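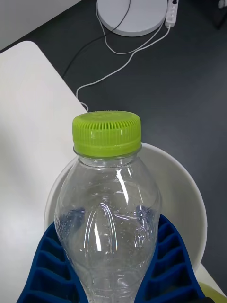
Can we order replacement finger pairs on their own, or do we have to buy the whole gripper again?

Finger pairs are sold on their own. You only need a new gripper if the drive or the housing is worn, and the quote form has a separate line for each.

Ticket subject: Spare fingers and bench layout, need a number before the budget closes
Opened by: Enikő Antal
Handled by: Curnbridge equipment support
Status: Waiting on customer, then closed
Product line: Helmy soft fingers, Vileo arm mounts

Original message from Enikő

Hello all, and thank you for getting back to me so fast last time! I'm putting together our equipment request for the spring and I've managed to confuse myself. The quote we got through Broltlow shows one lump sum with the grippers, the fingers and the mounts all rolled together, and our purchasing office wants everything split into what we need now and what we'll need as spares. They gave me a ceiling of $2,000 for the spares and fittings, and it has to be one request. I can't go back in a month and ask for the bit I forgot (I tried that last year and it was not a happy afternoon).

We do light handling work, mostly bottles and paper cups, with the blue lattice fingers. We like them very much. What I can't work out is how many pairs to keep on the shelf, and whether I should be planning for a larger table at the same time.

Our first reply

Hi Enikő, you're very welcome, and please don't feel bad about the lump sum. Broltlow's quote template bundles everything by default, and we've asked them to send you the itemized version. In the meantime, these are the prices we have on our side:

Helmy finger pair, blue: $500
Vileo mount and fastener kit: $700
Cable clips and ties: included with the mount kit

The lead time on finger pairs is 29 days at the moment, and the mount kits ship from stock. For a bench doing the kind of work you describe, we usually suggest one spare pair for each gripper in regular use. If you had to choose, we'd put the money into fingers before mounts, because a bench with a worn pair has to wait out the whole lead time.

Enikő's reply

This is so helpful, thank you. We have two grippers in regular use, so that would be two pairs and one mount kit. I'll come back to that. My boss has now asked the question I was hoping to avoid, about the table. She feels that if we're buying anything we should buy a bigger one, and she has a catalog open on her desk with the page folded down.
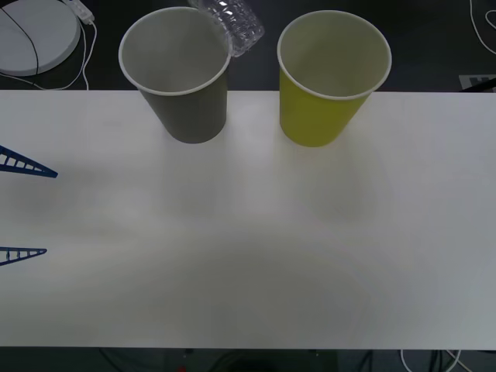
The bigger table is a large purchase for us, and it would come out of a different pot of money, with its own form and its own signature. Before I fill any of that in I'd like your opinion on whether we'd gain anything. With the gray cup and the yellow-green one both standing toward the back edge, and the gripper open over at the left, there's still a good wide stretch of white tabletop with nothing on it. I look at that and I think we have room. She looks at it and thinks about everything we might want to put there next year – and she may be right, she often is.

Our second reply

We'd hold off on the table. Size alone doesn't tell you much, and what matters is whether the arm can get to the places you want to use. A larger surface with corners the arm can't reach is just a place to set down coffee. Before you spend anything, please mark out the reach on the table you already own. It takes a few minutes with a roll of masking tape, and you can staple the sketch to the budget request, which purchasing offices tend to like.

When you do, please also look along the table from the gripper's end. Cups kept close to an edge use up very little of the middle, and that's often where people find the space they thought they had to buy.
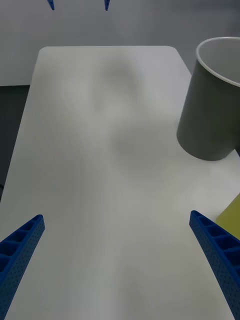 Steps we asked Enikő to follow

1. Tape a line on the table at the farthest point where the fingers can close comfortably around a cup. Repeat for each gripper.

2. Write down the largest item you expect to handle this year. Go by the widest part. A bottle with a round belly is wider there than at the cap, and people do measure the cap.

3. Look over the inner faces of each finger, where the open cells are. Note any rib that's cracked or stays bent after you let go. A cell that gives a little against the item is normal.

4. Decide on spares from step 3, and leave the table out of this request unless step 1 shows you've run out of reachable space.

5. Ask Broltlow for the itemized quote with the finger pairs and the mount kit on separate lines.

Enikő's update

Done, all of it, and the tape is still down because everyone likes it. We have more reachable table than we have things to put on it, so my boss has closed the catalog for now. All ribs look fine on both pairs. I'm requesting two finger pairs and one mount kit, which comes to $1,700. Could I use what's left for a third pair?

Our third reply

That would take you to $2,200, so it's over your ceiling. We'd stay with two. If you want to bring the total down instead, drop the mount kit and check your fasteners again in January.

Waiting on: purchase order number from Enikő. Please reply to this ticket when you have it so the finger pairs can go into the queue.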